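I have finished 214th in our office fantasy football league, and there are only 200 of us. The other 14 are teams Jong-dae Bang set up in October to test his spreadsheet, then forgot to delete. Every one of them beat me.

My season went wrong with the captaincy. I gave the armband to whoever had scored most the week before, a method I'd call chasing if I'd ever caught anything. My side, Nodberg Wanderers, left 455 points on the bench – enough to put me comfortably mid-table, where I could have been ignored in peace.

Jong-dae picks his captain early in the week and doesn't look again. He has read over 3000 forum posts on penalty takers and claims to have enjoyed several.
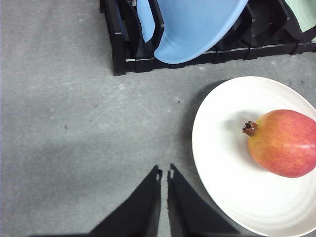

So should you ever captain a defender? Only when he's on set pieces and playing at home to a side that can't score, and even then I'd want a nailed-on starter as vice.

Next season I'm picking mine before breakfast and hiding the app in a folder called Tax. The name's changing too, to Skastia Reserves.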